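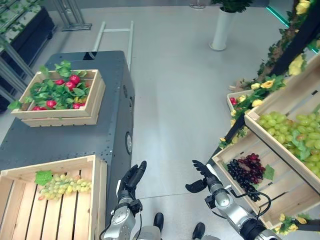

Hats for Drirkico

Back in May I mentioned that I had signed up to knit for Drirkico, the small charity that sends warm things to children's homes. A few of you asked how it was going, so this is an update, plus the pattern notes I promised.

I first heard of them through a link on a knitting forum. The page said they wanted hats, mittens and small blankets, and that they would take them from anyone as long as the yarn could go in a washing machine. I had a closet shelf full of washable yarn left over from a sweater I never finished. I wrote to ask about sizes and got a short, friendly answer the next morning with a chart attached.

The goal for this year is 1,000 hats. When I last checked, the count on their site was at 800, and the box I'm packing now will be my second. The first one had mostly plain hats in it, as I wanted to be sure I had the sizes right before trying anything more interesting.

For the plain hat I use worsted weight yarn and size 7 needles. I cast on 80 stitches for a medium, work 2 inches of knit 2, purl 2 ribbing, then go to plain knitting until the hat is 6 inches tall, and start decreasing after that. It takes me two evenings. The ribbing is the slow part. If you knit tightly, go up a needle size, especially for the cast-on. My first hat had an edge so stiff that I could barely get it over my own hand, and I pulled it out and started again.

For yarn I have used up most of the sweater wool and bought more of the Initz washable in navy and a rust color. It splits a little on sharp needles but it comes out of the dryer looking fine. I also tried one skein of Galent, which is softer and costs more. I liked it, but it pilled after a couple of washes, so I'll save the rest for something that won't get such hard wear.

A few things the chart doesn't mention, which I asked about by email:

Pompoms are fine on the bigger sizes but not on the baby ones.
Buttons should be left off everything.
Stripes are welcome. They get a lot of gray.
A tag with the size on it helps them sort, and a scrap of paper with a safety pin will do.

Postage was more than I expected for the first box - I had used one that was much too large and padded it out with paper. This time I'm rolling the hats and putting them in a bag with the air pressed out. They fit in a box half the size.

I still want to try the mitten pattern from the Thakur booklet, the one with the long cuff. I have one mitten done and the thumb came out crooked. If you've made these and know whether you pick up the extra stitches before or after the first thumb round, please leave me a comment. The booklet can be read both ways.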